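Staying near Plinach in September: Tkachuk guesthouse or the Altonska?

Posted in: Small hotels and guesthouses

marta_84

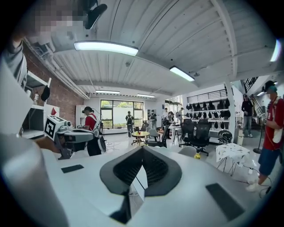
White corrugated ceiling, crossed by white steel beams.

Four of us are going to Plinach for a week in September, two couples. I have it down to two places. The Tkachuk guesthouse is on the farm road above the village, breakfast included, 84 a night per room. The Altonska is down by the station and costs less if you skip breakfast. We'll have a car but would like to walk to dinner at least some nights. Has anyone stayed at either one recently?

rooster_lane

Stayed at Tkachuk two years in a row. Rooms are plain and clean, beds are good, breakfast is eggs, their own cheese, bread and plum jam. Ask for a room on the orchard side. The road side gets the milk truck at 5:40 in the morning.

Walking to dinner is possible but it's all uphill on the way back.

kdelling

"Possible" is generous. It's 40 minutes back up in the dark with no sidewalk. We did it once and drove after that. I'd take the Altonska for four people who want wine with dinner.

rooster_lane

It took us nowhere near 40. There's a footpath behind the church that cuts off the two big bends. Bring a flashlight.

kdelling

The footpath was closed when we were there. Something about a wall.

pinewick

It's open again, or it was in spring. Still steep. The village is at 800 meters and the pass road goes up to 1280, so pack a sweater for the evenings even if the forecast looks warm.

On the Altonska: fine for a night or two. Small rooms, thin walls, friendly desk. Parking is on the street and it fills up when the market is on. I wouldn't do a week there.

marta_84

Thanks, all. Does Tkachuk do dinner if you ask? Their page says "evening meals on request" but I wrote twice and only got an answer about the rooms.

pinewick

Call them. The email gets checked when someone has time. Hnat Marchuk runs the kitchen and he needs to know by noon. It's one dish for everybody, usually soup and then pork or dumplings.

rooster_lane

He'll do a meatless one too, my wife doesn't eat pork. You have to say so when you book the meal though, he won't change it at the table.

otto_b

Has anyone tried Bosar instead? It's the next village over, 15 minutes by car. There's a house there with a shared kitchen, and for two couples for a week that would be my pick. We cooked five nights out of seven and saved a lot.

kdelling

Bosar is nice but then you're driving for everything. There's one shop and it closes at lunch. She said she wants to walk to dinner.

otto_b

She said some nights. And by your own count she's driving from Tkachuk too.

kdelling

Fair enough. I'd still say Altonska.

marta_84

I don't want to cook on vacation so Bosar is out, sorry otto. I called Tkachuk this afternoon. They have two rooms on the orchard side for five nights but the last two nights would be road side. Dinner is no problem with notice. I think we'll do the five there and then move down to the Altonska for the last two, so we can walk everywhere at the end and catch up with friends who come in by train.

rooster_lane

Good plan. Pay Tkachuk in cash if you can, the card machine was down half the time last year.

pinewick

Card worked for me in spring. Ask about the jam before you leave, they sell it by the jar but it isn't on display.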